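Home | News | Clubs | Calendar | Contact

2 min read

Well, the robotics club has had a busy July, and Dineo Pillay asked me to pass along a big thank-you to everyone who keeps turning up after supper – you know who you are! The students are on to clothes hangers now, picking them up with the hand-held grippers and getting them onto the coat rack.

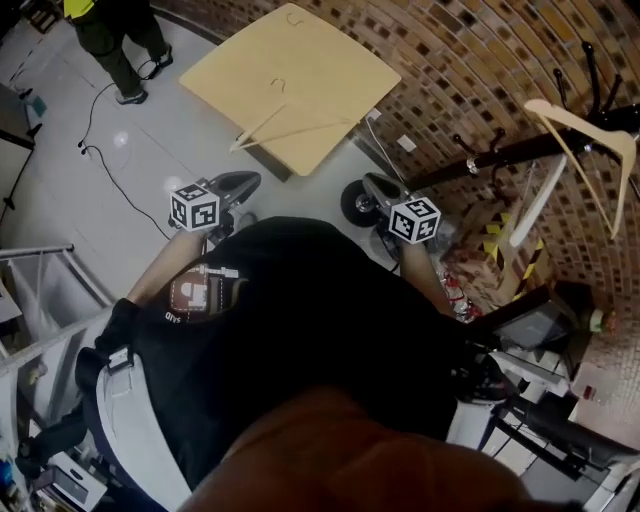

Efraín Cárdenas has been keeping the tally, and by his count the group has recorded 307 tries so far, with 51 of them from one very determined evening. Towels come next, so if you have old ones to spare, please drop them off before 6 p.m.

Previous | Next | Back to top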